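Speaker notes: The phone on the little table
Shared floors session, Jan 14, 2021
Slot: second after the break. Slides on the stick, backup in the shared folder.

Slide 1, title
Wait for the door to close. Say who I work for (Pekus, fit-out and small furniture) and which building I mean: the Herden site, ground floor and the floor above it. Most of the room will know Mazza from the chairs. We took over from them in September.

Slide 2, the brief
Herden asked for a phone point in every waiting corner. They wanted a desk phone, a surface to put it on and enough room to write down a number. The plan had 138 spots marked on it. Read out the line from the brief: "no desks." People laugh at this, let them.

Slide 3, wall phones
We priced wall mounting first. Total came to 3,659 for the trial floor, mostly making good the plaster. Facilities said no drilling into the new walls. End of that idea. Don't spend long here.

Slide 4, the side table
Small, round, wooden, pushed against a pale wall. Explain why round: you walk past it with a bag and nothing catches. The drawback is that the back edge touches the wall at one point only, and things slip down on either side. Pens mostly. We lost a notepad too.

Where the phone goes matters more than the table. Put it on the back half. Handset is on the left, so a right-handed person picks up with the left and writes with the right. The front half stays clear for that. When we put the phone in the middle, people wrote on their knee.

Slide 5, cords
Ask who has pulled a phone off a table. Wait for hands. The line runs down behind, with slack left at the floor and none on top. Clip it under the tabletop if the owner allows it. Drusomar sells the clips we used, and they hold on bare wood but come off varnish in the heat.

Slide 6, marks and wobble
2 layers of felt under the feet. We tried wood offcuts as a wedge and they walked out from under the leg within a week. Loose bits of wood and tape should not be left lying on a tabletop during fitting, the grain scratches. Sand the corners of any block before it goes near a finished surface.

Slide 7, what we'd change
A slightly wider top. Phone with a pale face shows fingerprints less than the all-black one. Write the extension on a card and keep it under the phone, as labels peel.

Questions, 5 minutes
Likely ones: cleaning (damp cloth, lift the phone first), height (seated elbow), cost per corner (send by email, don't quote from memory). If it runs short, go back to slide 4 and leave it up while people get their coats.
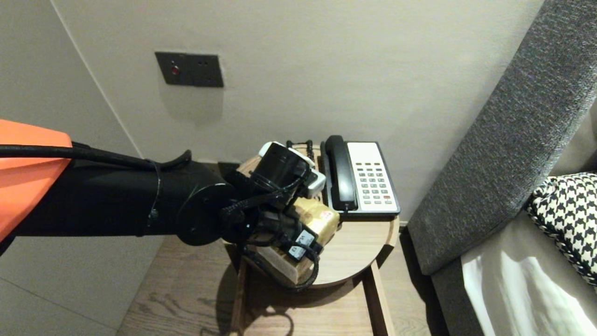
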